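Home and Kitchen Help > Small Appliances > Toasters

Four-slot toaster on a wooden counter - where do you keep yours, and how do you deal with the crumbs?

posted by gadley_breadhead, 13 August 2019

Hello everyone! I have finally moved up to a four-slot toaster after years of making breakfast two slices at a time, and I am much too happy about it. Everyone in our house can eat toast at the same moment now. It's wonderful. We sat down together three mornings in a row last week and that never happens.

Now the trouble. The old toaster was a skinny thing that lived in the corner next to the bread bin. The new one is almost square and takes up a big piece of the worktop, and our worktop is wood (oiled, not varnished, and I love it and fuss over it more than I should). I have three things I'd like to hear about:

Do you leave a big toaster out all the time or put it away after breakfast? I have a low cupboard it would fit in, but it would have to share with the mixing bowls.

Does the wood need something under it? I've had no marks so far, but it's only been a couple of weeks.

And crumbs. Oh my goodness, the crumbs. Four slots seem to make far more than double the crumbs of two. They get under the toaster, along the wall, and into the little gap where the worktop meets the backsplash. I bake my own seeded loaf, so there are poppy seeds in it too. I wiped up this morning and there were seeds again by lunch, and I had not made any toast in between!

Our kitchen is small. The counter is 92 inches from the fridge to the wall and that includes the sink, so please don't tell me to build a breakfast station with a coffee bar. (I've seen the pictures. I want one very badly.)

Thanks in advance, I love reading this section.

3 replies

arkdale_kitchen_table
Member, 2,502 posts

Congratulations on the four slots! We made the same jump and I still get a little thrill from putting in all four slices at once.

I would leave it out. I tried the cupboard plan with ours and it lasted maybe a week. You carry it over, you plug it in, you make toast, then you have to wait for it to cool down before it can go back in with the bowls, and by then you've left the kitchen and forgotten it. So it ended up on the counter all day anyway, only in a worse spot. Also every trip to the cupboard shook crumbs out of the bottom, and then I had crumbs in the mixing bowls.

If it stays out, pick its place by the outlet and by what is above it. Please don't push it back under a wall cabinet. Toasters send a lot of heat straight up, and so does that one bagel half that gets stuck. Ours sits on the open stretch with nothing overhead, and I keep the paper towels and the dish cloths on the other side of the sink. Check the booklet that came with yours for how much space it wants on each side, and go by that over anything I say.

About the wood. The feet on most toasters lift them up a bit, so I wouldn't panic, but oiled wood can dry out and get pale in a patch if something warm sits on it every day. I put a big ceramic tile under mine. It was a leftover from the bathroom, 15 inches square, with felt dots stuck on the bottom so it doesn't scratch. I adore this tile. It catches a good share of the crumbs, it wipes clean with one pass, and when I want to oil the counter I slide the tile and the toaster along together and do the part underneath. A tray would do the same job if you have one that can take the warmth. I wouldn't use a plastic one.

Crumbs, my routine:

Unplug it and let it go completely cold.

Slide out the crumb tray if it has one and empty it over the trash can. Some four-slot models have two trays, one for each pair of slots, and the second one can be tucked in so neatly that you miss it. Have a good look along the bottom and the back. I went for months without finding mine. You can imagine.

Wash the tray with a drop of dish soap and dry it all the way before it goes back in.

Brush the top between the slots with a dry pastry brush, working outward. Don't poke a knife or a fork in there, even unplugged, as the heating wires bend easily.

Wipe the outside with a damp cloth, then a dry one. A black one with a matte finish shows every greasy fingerprint, and drying it off is what gets rid of the smears.

I empty ours every few days. With poppy seeds I might do it daily. For that gap by the backsplash, an old soft toothbrush is the best tool in the world! Sweep along the gap toward you with one hand and hold a damp cloth flat at the end of it with the other.

seixas_st_baker
Member, 300 posts

just tip it upside down over the sink, works for me

livard_lodger
Member

I have to put in a word for baskets! I'm in a small place too and baskets have changed my whole breakfast end of the counter. Before, I had the bread in its bag, the English muffins in their bag, the jam, the butter dish, and a pile of napkins, all drifting around the toaster and all sitting in crumbs. Now the bread things live in one round woven basket with a clean dish towel in it, and the jams and the honey are in another. When I want to wipe down I pick up a basket with each hand, put them on the stove (off and cold, please), and the counter is clear in about two seconds.

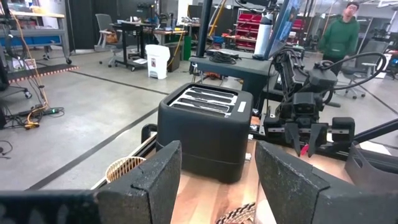 Photo: livard_lodger / Small Appliances member album

The toaster is a black four-slot with the slots side by side across the top, and the woven basket next to it is the kind I mean, round with a curved rim, in tan and cream. I think the black looks lovely on pale wood, and the baskets warm it all up.

A few things I've learned with baskets near a toaster, as I have got some of it wrong:

Keep them to the side with a decent gap, and well out of the way when the toaster is on. I move mine along before I push the lever down. They are dried plant stuff and there is no sense in having them close to anything that gets hot.

Round ones are easier to clean than square ones. Crumbs pack into the corners of a square basket and you'll be there with a toothpick.

Line them. A seeded loaf in an unlined woven basket is a disaster. The seeds work down into the weave and you'll be finding them at Christmas. I use a plain cotton towel and shake it out of the window when I change the bread.

Once a month or so I take the baskets outside, turn them over and give them a few good slaps on the bottom, then run the soft brush on the vacuum around the inside. If one gets sticky from jam I wipe it with a barely damp cloth and leave it somewhere airy. I soaked one in July and it went a very odd shape. It holds clothespins now.

I agree with leaving the toaster out, by the way. I also turn mine a little so the lever end faces me and the cord runs straight back to the outlet, which keeps the cord from getting dragged through the butter. With only 92 inches to play with, I would try yours at the end nearest the fridge so you can go bread, butter, toast without crossing over the sink. Try it for a few mornings before you decide, it costs nothing to move it back.

I don't have a tile under mine but after reading the first reply I want one!

Comments on this page

gadley_breadhead: These are so good, thank you! I went and looked under the toaster and yes, there was a second crumb tray. I won't tell you what was in it after just two weeks. The tile idea is going to happen, I think there's a spare one in the garage from the hallway.

arkdale_kitchen_table: Hooray for the second tray! One small thing on the upside-down method from the reply in the middle. It does get the stuck bits out, and I do it now and then, but take the trays out first and do it over newspaper or the trash can. Crumbs in the sink turn to paste in the drain. And don't bang it.

seixas_st_baker: ok fair, I do have a slow drain

livard_lodger: Poppy seeds come up beautifully with a slightly damp paper towel pressed flat on the wood. Wiping only sends them further along the counter.

gadley_breadhead: Tried the pressing trick just now and it picked up every one. I've ordered a round basket as well. Does anyone line theirs with linen, or is cotton better for keeping a crust crisp?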